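Flenovside Swap Table Returns to the Old Depot in April

3/28/18

Good news for anybody whose closets have been creaking all winter long: the Flenovside swap table is coming back, and this time it gets the big front room at the old depot on Cheng Street, with the nice tall windows and (finally!) a door wide enough to carry a dresser through. It opens the first Saturday in April and runs for 4 weekends, and as always you can bring what you don't need, take what you do, and stay for a cup of coffee if you have the time.

Last spring nearly 200 households came by, a good number of them from as far off as Jevport, and the books and kitchen things went so fast that the shelves had to be filled again before lunch. This year there will be 2 rooms, one for furniture and one for everything small enough to carry home under your arm. Please wipe things down before you bring them, and please, no mattresses. Doors open at 9 and parking is free behind the Premus bakery.

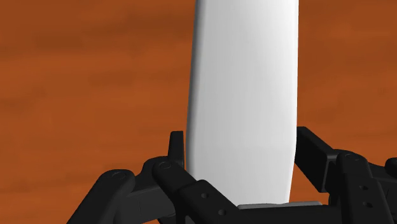 A plain white piece against orange-brown wood.

Comments (3)

So happy this is back! I got my good soup pot there last year and I use it every single week.

Is the side door going to have the ramp again? My mother would love to come.

Bringing four boxes of puzzles, I think all the pieces are in them but no promises.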